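Sorting Line 2, Six Months In

A gallery from the Idthorpe returns building, July

Idthorpe takes back toys, kitchen pieces and small household goods that customers didn't want, checks them and gets them ready to sell again. For most of the building's life that was done by hand, at long benches, by people who could tell a scuffed block from a ruined one without stopping a conversation. Since the winter, part of the job has gone to robot arms in cells supplied by Trolden. The company's own newsletter has called this "a new partnership between people and technology." I work two benches down from the partnership and asked if I could put up a page of my own.

I should say where I stand. I'm not against machines. I was glad to see the old conveyor go, and my shoulders were gladder. But I've read a lot of cheerful writing about these cells and very little of it was by anyone who has to clock in next to them.

What the arms are given is the mixed stuff, the odds and ends that come in with no box and no barcode. That was sold to us as the boring part of the work. I never found it boring. Pallets of sealed cartons are boring, and those are still ours.

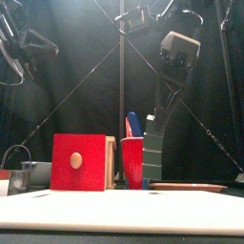 The pitch at the January meeting was that each cell would free up a person for "higher value tasks." I wrote that down because I wanted to see what the tasks would be. So far they are clearing faults, resetting items between runs, and filling in a sheet every time an arm gives up on something. The sheet has 40 boxes on it. Our old sheet had 10.

Imtiaz Howlader has been on returns longer than the rest of us and was moved over to mind the cells in the spring. He doesn't hate it. He says his knees are better. He also says he used to go home knowing what he'd done that day, and now he goes home knowing what he watched. His hourly rate went up a little when he changed jobs and his overtime went away, and when he did the math at the kitchen table he came out behind.

Then there are the numbers. The screen by the break room said 2,996 items handled by the cells last month, in green, with an arrow pointing up. A handled item, as far as I can find out, is one the arm picked up and put down somewhere. Whether it was put down in the right place goes on a different report, and that one isn't on the screen. I asked for it in May. I was told Chiang, the consultants who set up the dashboard, would have to approve sharing it, and I'm still waiting.

What I did get was our own fault log, since we are the ones who write it. We had 358 entries for the same month. A good share are nothing much, a reset and off it goes. Others had someone standing there for most of a morning on the phone with Trolden support, who are polite people and always ask first if we've tried restarting it.

I'll give the cells this much. Cuts and pinched fingers at the sorting benches are down, and I don't think that's a trick of the paperwork. The night shift was always short of hands and the cells don't call in sick at two in the morning. If the company had come to us with those reasons I'd have had less to say.

But they came with a slideshow from the Wenatmont site, where the same setup is supposed to have gone in without one job lost. A couple of us know people at Wenatmont. The jobs weren't lost, that's true. When people left they weren't replaced, and the ones who stayed cover more floor. We had three openings on our own board in the winter and all of them have since come down unfilled.

Training was promised too. Two of us have been on the course so far. It ran one afternoon and covered the stop button, the fault codes and who to email. Anything past that, such as changing what the arm does or why, is locked behind a Trolden login. Imtiaz has asked for one. He'd be good at it.

More to come when the third cell goes in, which management says will be before the holiday rush. They said that about the second one.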